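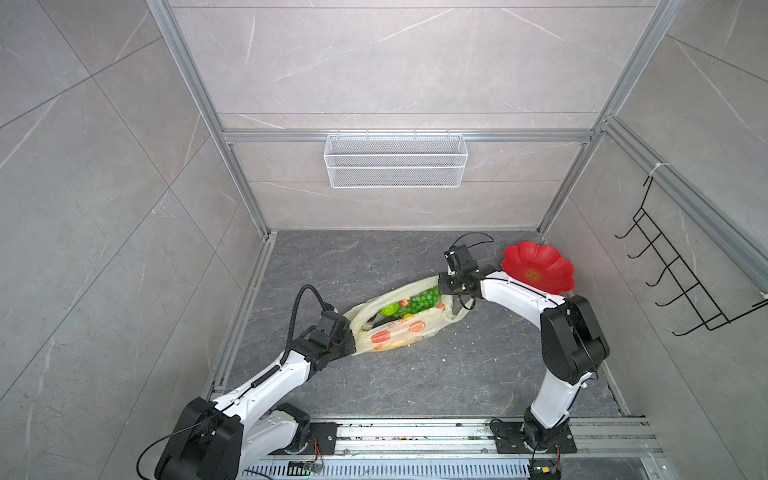 Green grapes show through the side of a printed fruit bag, with a red scalloped plate beside it.

Food & Home | Plavbridge | Round the Town

We use cookies to remember your settings and to see which stories are being read. Carry on browsing if you're happy with this, or change your choices at any time.

December
By our Food and Home correspondent

Fruit bags find their way into kitchens all over Plavbridge

Anyone who has walked down Toledo Lane of late will have passed people carrying pale plastic bags with bright round fruits printed on them, and will very likely have had a peep at what was inside, as the bags are thin enough to let you do just that. They come from Drunetti, the greengrocer's on the corner by the bus shelter, and they have turned into one of the happier little successes of the year in our part of town.

The idea is as plain as can be. The shop makes up mixed bags of fruit each morning, using whatever came in best from the market, and sells them all at one price. You don't choose what goes in, although you are welcome to look through the side before you pick one up (and most people do, for quite a long time, while the queue shuffles round them). There are usually grapes, there is usually something round and good for a lunchbox, and after that it depends on the week.

By the time the shutters came down at the end of last month the shop had sold 1372 of them, and staff had to go back through the till rolls twice before they believed it. The first order of bags from the printer was only 710, which was meant to see the shop through to spring. It lasted until the plums finished.

What has pleased everyone behind the counter even more is how many of the bags come back. Customers are asked to bring them in again when they are empty, wiped and dried, and 1028 have been handed over so far. They are kept folded flat in a drawer under the scales and go round again with the next lot of fruit, until the handles give up. Several have plainly been used for other things in between, and one came back with a pair of child's swimming goggles in the bottom, which are still on the shelf by the till if they happen to be yours.

Getting a bag of fruit home in good order is a small skill of its own, and it was the subject of a very cheerful morning at the Skanorora Rooms earlier this month. The Rooms hold a kitchen hour every few weeks, with tea, and this one was given over entirely to fruit: how to pack it, how to carry it, and what to do with it once it is on the worktop. All 30 places were taken, and a few more people stood along the radiator, which was no hardship given the weather.

The packing advice was simple enough for us to try the same afternoon. Hard, heavy things go in first. Grapes go in near the end, laid down in their bunch and not dropped in from a height, and nothing at all goes on top of them. Hold both handles, or better still get a hand under the bag if it is full, and put it down on its side gently so that everything can settle without rolling off across the floor. There was some lively disagreement over bananas, which one half of the room would never put in a bag with anything else, and the other half had been putting in with everything else for forty years without complaint.

After that the talk moved on to where fruit ought to live at home. Wire baskets had a good many friends, especially the sort that hook over a rail and leave the worktop clear, because air gets round the fruit and you can see from across the kitchen when something wants eating. Hooks on the wall were recommended for the empty bags, which otherwise breed in the cupboard under the sink. And there was a great deal of affection for the ordinary plate. A few pieces of fruit put out on a cheerful plate, it was agreed over the second pot of tea, will be gone by supper, while the very same fruit left in the bag will sit there until somebody feels guilty about it. We have tested this at our own desk with a bunch of grapes and can report that they did not see the afternoon out.

Grapes, we were told, are best left unwashed until you want them, and snipped into little bunches with scissors so that people are not forever pulling them off one at a time and leaving a bare stalk behind. Anything hard and green can be left out in the room for a few days if it needs to soften. Soft fruit wants eating first, and anything past its best can be stewed with a spoonful of sugar and had on porridge.

Drunetti will carry on making up the bags right through the winter, with more citrus going in as the weeks go by and, we are promised, a few chestnuts for as long as they last. They are put out by the door from eight in the morning and have mostly gone by lunchtime, so it is worth getting there early. If you have any of the printed bags folded away at home, the shop would be very glad to see them again before the holidays.

The next kitchen hour at the Skanorora Rooms is in the new year, and will be all about soup. Places are free but do need to be booked at the front desk, where there is also a sheet of the fruit-keeping tips to take away. Bring a mug if you can, as they ran short last time.

Get the Plavbridge round-up in your inbox every week. Enter your email address to sign up. You can unsubscribe whenever you like.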